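Testbericht: Holzkiste Dultley, unbehandelt, kleine Größe

von Thierry Masson

Bewertung: 4 von 5 Sternen

Ich habe die Kiste von Dultley im Januar gekauft, zuerst zwei Stück und später noch eine dritte. Ich bin kein Tischler und kann die Qualität nur als normaler Benutzer beurteilen. Weil ich vor dem Kauf selbst lange nach einem ausführlichen Bericht gesucht und keinen gefunden habe, schreibe ich nun meine Erfahrungen auf. Deutsch ist nicht meine Muttersprache, ich bitte um Verständnis, wenn ein Satz etwas steif klingt.

Die Kiste kostet 19 Euro bei Lerker, der Versand kommt dazu. Es gibt sie auch in einer größeren Ausführung, die ich aber nicht besitze. Geliefert wird sie flach, das heißt fünf Teile aus Sperrholz, ein Säckchen mit Holzdübeln und ein Blatt mit der Anleitung. Leim ist nicht dabei. Das steht auf der Seite des Händlers ganz unten, und ich habe es erst gelesen, als die Teile schon auf meinem Küchentisch lagen. Wer am Wochenende montieren möchte, soll also vorher Holzleim besorgen.

Zusammenbau

Die Anleitung hat keinen Text, nur Zeichnungen. Die Reihenfolge ist klar bis zum vierten Schritt, dort muss man den Boden in die Nut einschieben, bevor die letzte Seitenwand daraufkommt. Bei der ersten Kiste habe ich das falsch gemacht und alles wieder auseinandergezogen. Der Leim war zum Glück noch frisch. Für die zweite Kiste habe ich eine halbe Stunde gebraucht, für die dritte noch weniger.

Die Dübel sitzen stramm. Einer von ihnen war zu dick, ich habe ihn mit Schleifpapier ein wenig dünner gemacht. Bei der zweiten Kiste stand eine Ecke 2 mm über. Man sieht es nur, wenn man es weiß, aber man fühlt es mit dem Finger. Mit Schleifpapier der Körnung 100 konnte ich die Stelle gut abtragen, danach habe ich mit 200 nachgeschliffen. Zwei Zwingen sind nützlich. Ich hatte nur eine und habe die andere Seite mit einem Gürtel gespannt, was auch gehalten hat.

Oberfläche und Farbe

Das Holz ist sehr hell, fast cremefarben, und wirkt auf einem dunklen Untergrund viel heller als auf einem Tisch aus Eiche. Diesen Unterschied hatte ich unterschätzt. In meinem Arbeitszimmer sind die Möbel schwarz, und dort war mir die erste Kiste anfangs zu auffällig. Nach einigen Wochen habe ich mich daran gewöhnt, und inzwischen finde ich sie dort schöner als im Flur. Auf einer dunklen Fläche findet man kleine Sachen übrigens schlecht wieder, besonders abends bei Lampenlicht, und gerade darum wollte ich Kisten haben.

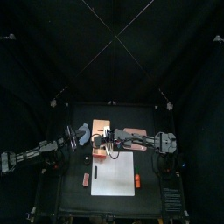
Dunkle Tischplatte vor schwarzem Stoff, darauf eine Gruppe kleiner Gegenstände.

Unbehandeltes Holz nimmt Flecken an, das ist bekannt. Ich habe die erste Kiste roh gelassen, die zweite mit dem Wachs von Stikevley eingerieben und die dritte mit gewöhnlichem Leinöl. Das Leinöl macht das Holz gelb, und der Geruch ist lange geblieben. Das Wachs verändert die Farbe kaum. Man muss es aber dünn auftragen und über Nacht warten, sonst bleibt die Oberfläche klebrig und sammelt Staub. Auf der rohen Kiste gibt es schon zwei Kaffeeringe und einen Strich vom Kugelschreiber. Den Strich konnte ich ausschleifen, die Ringe nicht ganz.

Mein Rat ist also Wachs, und zwar vor dem Zusammenbau. In die inneren Ecken kommt man nachher mit dem Lappen schlecht hinein. Auf die Leimflächen darf natürlich kein Wachs, ich habe sie mit Klebeband abgedeckt.

Benutzung im Alltag

Eine Kiste steht auf dem Schreibtisch und enthält Ladekabel, Stifte und die Schere. Eine steht im Flur für Handschuhe und Schlüssel. Die dritte benutzt meine Frau für ihr Nähzeug, sie hat innen ein Stück Filz eingelegt, damit die Garnrollen nicht klappern. Das ist eine gute Idee, die ich bei meiner Kiste noch nachmachen will.

Die Kiste hat keine Griffe. Für leichten Inhalt stört es nicht. Ich habe sie einmal mit Schrauben und Werkzeug gefüllt und mit beiden Händen von unten getragen, das hat der Boden ohne Probleme ausgehalten. Er ist allerdings dünner als die Seiten, und ich würde dort nicht dauerhaft schwere Dinge lagern. Filzfüße gehören nicht zum Lieferumfang. Auf Parkett sollte man welche ankleben, denn die unteren Kanten sind nicht gebrochen und ziemlich scharf.

Stapeln kann man die Kisten leider nicht. Sie stehen aufeinander, aber ohne Rand oder Vertiefung rutschen sie bei jedem Stoß. Für eine Kiste, die in zwei Größen verkauft wird und offensichtlich für das Ordnen gedacht ist, finde ich das schade. Einen Deckel bietet der Hersteller auch nicht an.

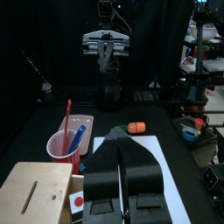
Helles, glattes Sperrholz (unten links) und eine weiße rechteckige Platte auf demselben Arbeitsplatz.

Vergleich mit Lã

Vorher hatte ich eine Kiste von Lã, die etwas teurer war und fertig montiert geliefert wurde. Sie hat runde Ecken und eine Lackierung, man kann sie also feucht abwischen. Das ist in der Küche ein großer Vorteil. Andererseits ist der Lack an einer Kante abgesprungen, und dort lässt sich nichts mehr reparieren, ohne alles neu zu lackieren. Bei der Dultley schleife ich die Stelle ab und reibe Wachs darüber.

Wer keine Lust auf Leim und Schleifpapier hat, ist mit der Lã besser bedient. Wer gern ein wenig bastelt und die Oberfläche selbst bestimmen will, nimmt die Dultley. Im Badezimmer würde ich keine von beiden benutzen.

Verpackung und Händler

Die Teile waren in Papier gewickelt, ganz ohne Plastik. Beim dritten Paket war eine Ecke einer Seitenwand eingedrückt. Ich habe Lerker ein Foto geschickt und am nächsten Tag eine Antwort bekommen, das Ersatzteil kam in derselben Woche. Die beschädigte Wand durfte ich behalten, ich probiere darauf nun verschiedene Öle aus.

Was mir gefällt:
Preis, helle Farbe, einfache Reparatur, freundlicher Händler

Was mir nicht gefällt:
kein Leim dabei, scharfe Unterkanten, nicht stapelbar, Zeichnung zu Schritt vier undeutlich

Einen Stern ziehe ich ab, hauptsächlich wegen der Stapelbarkeit. Die überstehende Ecke hätte ich verziehen.

Fragen zu diesem Testbericht 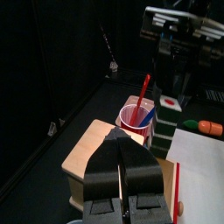
Kann man die Kiste nach dem Wachsen noch mit Farbe streichen?
Wasserlösliche Farbe hält auf dem Wachs schlecht und perlt an manchen Stellen ab. Man müsste das Wachs zuerst gründlich abschleifen, und in den Ecken bleibt trotzdem immer ein Rest. Wenn Sie eine farbige Kiste wollen, streichen Sie besser das rohe Holz, am besten zweimal und mit leichtem Zwischenschliff. Ich habe es auf der beschädigten Seitenwand mit einer grünen Acrylfarbe versucht, nach dem ersten Anstrich war die Fläche rau, nach dem zweiten in Ordnung.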